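Oveck Interior Door Wax, 6 oz. tin
Item 3153

We have sold a good many waxes over the years at Arrieta, and this is the one that keeps going home with people who only came in for sandpaper. Oveck is a soft paste wax for finished interior wood — doors, trim, stair rails, the tops of bookcases — and it was put together by Pascual Mansilla, who spent most of his working life restoring old houses in Tustotlow and got tired of waxes that went on like cold candle grease. It spreads easily, it smells faintly of oranges, and it leaves a low, soft shine that won't fight with whatever finish you already have. 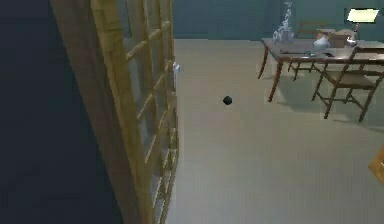 Arrieta Household Catalog, page 90

Doors with a lot of small panes are where a soft wax earns its keep. You want something you can work into a corner with an old toothbrush and then wipe off again before your coffee gets cold, and you don't want white crumbs sitting in the joints a week later. Take a little on the brush, much less than you think, and go along the bars first. Do the wide flat parts last with a folded cotton cloth (an old T-shirt is perfect, and so is half a pillowcase). Give it ten minutes, then buff with a clean side of the cloth. If any gets on the glass, a drop of dish soap in warm water takes it right off.

Yolanda Benítez at our front counter likes to do hers every September, before the heat comes on and the air in the house gets dry. Once a year is plenty for most rooms. A kitchen door, or any door that children push open with jam on their hands, may want it twice.

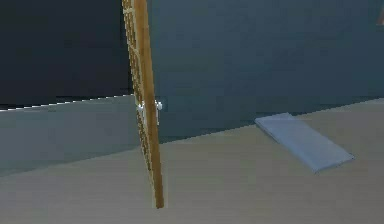 Please don't use it on bare wood, on floors (it would be slippery!), or over fresh varnish that hasn't had a full month to cure. It's also not meant for painted doors, though we do carry the Edow cleaning cream for those and would be glad to send a small sample along with your order if you ask. Wipe down handles and hinges afterward so they don't pick up a film.

The tin has a screw lid and keeps well in a cupboard. If it firms up over the winter, set it in a bowl of warm water for a few minutes and it will come back nicely. Never warm it on the stove.

Also available: 1000 g workshop can, by special order. Please allow extra time, as these are filled when you order them.

Questions about a particular finish? Write to Phong Phí at the store and tell him what you know about the door, even if it's only how old the house is — he enjoys these letters and answers every one.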